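Week 8: Showing a Robot What You Mean

Course notes, Robot Learning from People
Instructor: Nuwan Paul. Lab sections: Tharindu Bepari.
Revised October 23, 2026

Bring these notes to lab. Last week's handout is still good except for the page on joysticks, which you may recycle.

1. Where we left off

You have now spent seven weeks writing down what a robot should do, and most of you have noticed that writing it down is the hard part. The block-stacking homework ran to several hundred lines for some groups, and the towers still leaned. This week we stop writing and start showing. You do the task, we record what you did, and a policy is trained to do something similar. How similar is the subject of Week 9.

The usual name for this is learning from demonstration. Older papers call it programming by demonstration, and a few call it teaching by showing. They are all the same idea with different citation habits.

2. Three ways to show a task

Kinesthetic teaching. You take hold of the arm and push it through the motion. The robot records its own joint angles, so there is nothing to translate afterward. The drawback is that you are now wrestling a heavy machine while trying to look graceful. Your body also gets into the camera view, and a policy trained on those images may come to believe that a graduate student in a hoodie is part of the task. Two-armed tasks are close to hopeless this way unless you bring a friend and the friend is patient.

Teleoperation. You stand somewhere else and drive the arm with a second arm, a headset or a controller. The recorded images show only what the robot will see later, and every motion is one the robot can perform, since it just performed it. You will be slow. Expect your first hour to produce demonstrations of a person learning to teleoperate. Our leader-follower setup is the Kurkano rig in the back bay, and its left elbow sticks when the room is cold.

Hand-held grippers. You carry the gripper yourself, with a camera mounted on it, and do the task at your own speed with no robot present. You feel the contact through the handle, which matters a great deal for cloth, paper and anything with a lid. In exchange you have to recover where the gripper was from the camera and the motion sensor, and then hope the arm can reach the same places. People have remarkably flexible wrists. The arm has opinions.

A fair question on the midterm review sheet was which of these is best. It depends on the task, and I am sorry that this is also the answer to most of the other questions on the sheet.

3. What a demonstration contains

For our purposes, one demonstration (an episode, in the lab software) is a sequence of observations and actions with a start and an end. With the hand-held tools, the observation is the camera image plus the gripper opening. The action is the next gripper pose and the next opening.

Notice what is missing. Your intentions are missing. So is everything you glanced at that the gripper camera could not see. If you picked the left sheet because you spotted a tear in the right one from across the table, the recording holds a choice with no visible cause. The policy will do its best to invent one.

Some terms you will need for the reading:

Covariate shift: the policy makes a small mistake, lands in a state you never showed it, and makes a larger one there.

Multimodality: two good ways of doing the same thing, whose average is a bad way. Passing a chair on the left is fine and passing it on the right is fine.

Action chunking: predicting a short run of actions at once instead of one at a time. It smooths out hesitation, including yours.

Embodiment gap: the difference between the thing that demonstrated and the thing that has to perform.

4. How much data

The reading by Gunawardena (packet, second half) used 1000 episodes for a single kitchen task. Your group will not collect 1000 episodes. Last January's section collected 71 usable ones for the drawer task and got a policy that opened the drawer with real conviction and then did not know how to stop.

Variety counts for more than you would like. Seventy-one episodes begun from the same spot teach the robot about that spot. Move the object. Move yourself. Collect after lunch as well as before it, when the light through the side windows is different and so, in my experience, is the operator.

5. Paper, cloth and other things without a shape

Rigid objects have a pose. You can write it down in six numbers and go home. A paper towel has no such manners. It twists, rolls up at the edge, turns see-through where it spreads out, and looks different every time you pick it up. We use it in this course because it is cheap and it humbles everybody equally.

With two grippers the sheet also couples your hands. Whatever one side does, the other side feels, and the camera on one tool mostly sees what is stretched between them. In the view below, one tool has the towel clamped between its pads while the other pinches the far corner, and most of what the policy would need to know is in the band of paper running from one to the other.
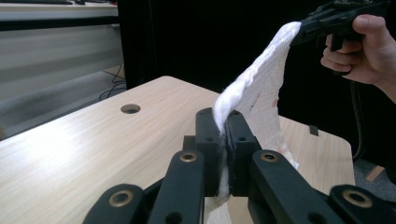
6. Lab procedure

Work in pairs. One person demonstrates, one runs the Samenum recorder and keeps the log. Swap halfway through.

Step 1. Wipe the camera lenses. Use the lens cloth, please, and leave the experimental material alone.

Step 2. Run the calibration routine for both tools. Open and close each gripper fully when prompted. A gripper that never closes in calibration will never close in your data either.

Step 3. Start the recording, hold still for a moment, and begin. Keep your free fingers off the pads.

Step 4. Move at a steady, unhurried pace. Fast wrist flicks blur the image and the tracking gives up without telling you.

Step 5. If you fumble and recover, keep the episode and mark it R. Recoveries are worth having. If you fumble and swear, keep it anyway; audio is off.

Step 6. If you drop a tool, stop the recording and tell Tharindu before you tell anyone else.

Step 7. Upload to the Wurska folder under your group name. "final_final_2" is not a group name.

7. To hand in

Your log sheet, plus 2 pages on the following: which episodes you threw out, what rule you used to throw them out, and whether your partner would have used the same rule. Compare your own early and late episodes and say what changed in how you held the sheet. Plots are welcome if the axes have labels.

Reading for next week is the covariate shift chapter, skipping the proof. Office hours are unchanged, and the Kurkano sign-up sheet is on the bay door.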